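## 7. Comparing two finger sets on the fruit-and-plate task

Do this section before you order more fingers. The Pamska data sheet makes claims about grip on round objects that we have not been able to repeat on our own bench, and the Emeck sheet is no better. Treat both as advertising until you have your own numbers.

You need both arms powered and homed (section 4), the head camera running, a flat plate, and one apple and one pear. Use real fruit. Foam fruit weighs next to nothing and makes every gripper look good.

1. Fit the Pamska fingers on the left arm and the Emeck fingers on the right. Tighten the finger screws by hand, then a quarter turn with the driver.
2. Open both grippers fully from the controller page. If one side stops short, re-run the stroke calibration. Do not correct it with an offset; the offset is lost at the next restart.
3. Set the grip force to 6 on both sides. The scale has no unit, whatever the sales page implies, so 6 on one set may not equal 6 on the other. Write down the motor current as well.
4. Place the plate in the middle of the table, within reach of both arms, and put the pear behind it.
5. Run `apple_to_plate` with the left arm only. The right gripper stays open and parked beside the plate.
6. Log each attempt as *placed*, *dropped* or *stopped by hand*. A piece of fruit that lands on the plate and rolls off is *dropped*.
7. Swap the finger sets between the arms and repeat. Skipping this step means you have compared arms, and the result is worthless for choosing fingers.

Plan on 200 attempts per set. Azadeh Jalali's first run in June stopped at 76 and looked decisive for Pamska. By the end of the full run the lead was nearly gone.

> **Caution:** Keep hands off the table while either arm is enabled. The parked gripper still holds position under power and will move if someone loads the wrong program.

> **Note on speed:** The default travel speed is too fast for the head camera at its standard exposure. The moving gripper smears, and the tracker then reports a finger position we would not trust. Slow the arm or shorten the exposure, and use the same setting for both sets. Omprakash Kashyap prefers the shorter exposure. It needs more light than our bench lamps give, so we slow the arm.

> **Note on "adaptive" mode:** Leave it off. Alois Gisler tested it with both sets and found no difference he could measure, apart from a longer pause before closing.

If the apple slips in the fingers, wipe the pads and retry before raising the force. Anything above 7 bruises the pear, and a soft pear is easier to hold, which spoils the rest of the run. Replace fruit at the first soft spot and mark the change in the log. 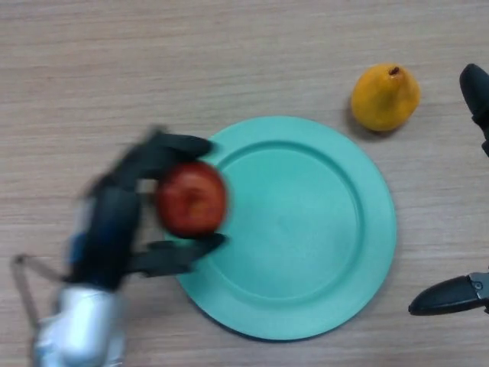 *Fig. 7-1. Step 5, left arm carrying the apple at the plate; right gripper open. Note the motion blur on the left side.*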